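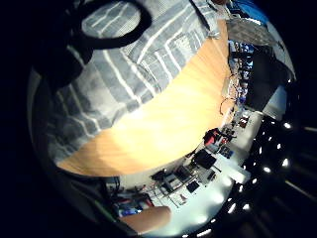
June 11, 2024

I keep being asked whether the Trulwood capture kit is worth the money, so I've had one on loan from Jandetlow for a while. It costs 3291 before you add the mount, and the mount is 220 more. For that you get a hand-held gripper with a very wide camera on it, a charger and a thin manual.

The sales page says you can record 81 usable demonstrations in an hour. I'd like to meet whoever managed that. My wrist gave up long before, and the software threw out plenty of takes without saying why.

The lens does take in a lot of room, I'll grant them that. Straight edges come out as bananas, and the correction tool costs extra.

Jandetlow want 4000 takes before they'll train anything for you. That's a lot of evenings for an arm that might pick up a cup. They promise an update in August. I'm sending mine back before then.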